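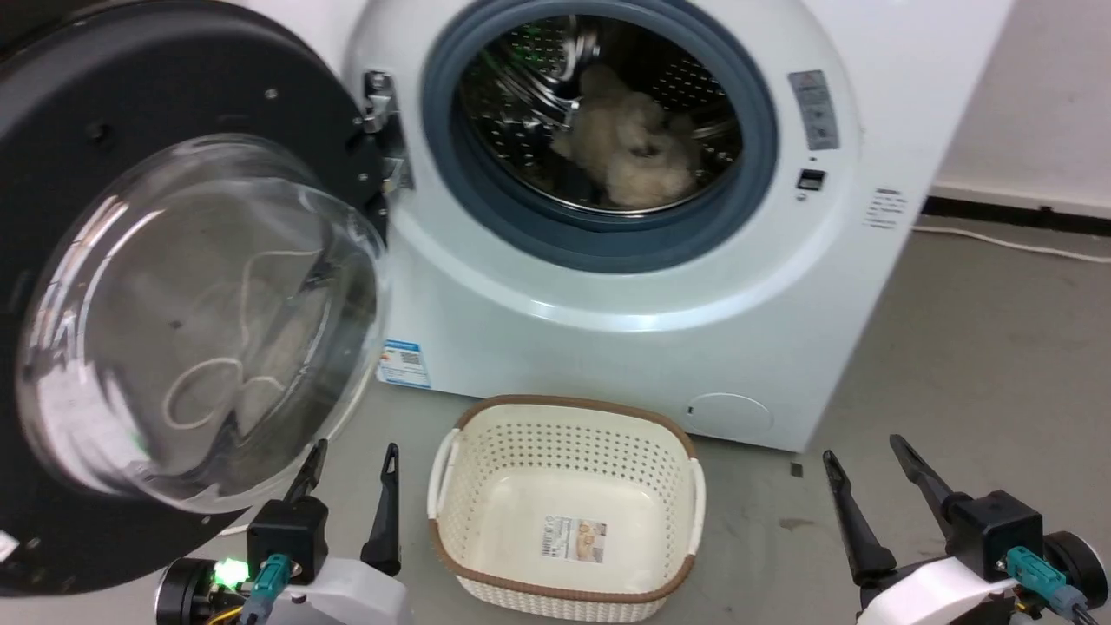 The Household Services Workers Bill passed its second reading in the regional assembly in July and has been referred to the Standing Panel on Labor and Social Affairs. The bill would extend paid sick leave, accident coverage and a guaranteed minimum number of weekly hours to people employed in private homes. Its definition of household work was the subject of most of the floor debate. The original text listed cooking, cleaning and the care of children or older relatives, but left out laundry, so that time spent loading a front-loading washing machine with a fleece or a plush item would not have counted toward the hours needed to qualify. An amendment from the Stollow delegation added laundry, ironing and mending to the list and was adopted without a recorded vote.

**What the bill provides**

Under the text as it now stands, a household worker qualifies for coverage after completing 16 hours of paid work per week, whether for one employer or several. Hours worked in different homes may be added together. This was a central request of worker associations in Vurberg and Nartey, where many members divide their week among a number of families and have never reached the threshold with any one of them.

Employers would register each worker with the Labor Office and pay a monthly contribution. Households that fail to register a worker would receive a written notice and, if they do not respond, a fine of up to 3000 crowns. The fine may be reduced by half when the employer registers within the period stated in the notice.

Paid sick leave would begin on the second day of absence. A proposal to begin it on the first day was withdrawn by its sponsor, Member Viera Vaněk, in exchange for a commitment that the matter would be reviewed once the law has been in force for 4 years. Member Vaněk told the assembly that she regarded the review as binding and would ask for it to be placed in the body of the law, where at present it appears only in the explanatory note.

**Objections raised**

Members opposed to the bill argued that the contribution would fall hardest on older residents who employ a helper for a few hours a week. They asked for an exemption for employers over retirement age. The sponsors replied that such an exemption would leave a large share of workers outside the law, and proposed a reduced contribution for those households. The rate has not been set – it is expected to be the main item before the Panel.

There was also disagreement on inspections. The bill does not allow an inspector to enter a private home without the consent of the occupant or a court order. Several members considered this too weak to be useful. The Labor Office has stated that it would rely mainly on written declarations and on complaints from workers.

**Submissions received**

The Panel has received 1645 written submissions, the majority from individual workers and employers. Fitriani Tuhumury, legal adviser to the Follel Domestic Workers' Union, has asked that written contracts be made available in the languages most commonly spoken by members. Her submission also requests that live-in workers be given a separate chapter, with rules on rest periods and on deductions for room and board. The present text deals with live-in work in a single clause.

**Next steps**

The Panel will hear oral evidence in Vurberg and Nartey before preparing its report. Organizations that wish to appear should write to the Panel clerk and state which clauses they intend to address. Individuals may attend as observers without prior notice. The hearings open at 10 a.m., and interpretation will be provided when requested in advance.

After the report is tabled, the bill returns to the full assembly for a third reading. Amendments made by the Panel will be voted on one at a time, beginning with those that concern the contribution rate. Copies of the current text are available from the assembly library and from the Labor Office in Stollow.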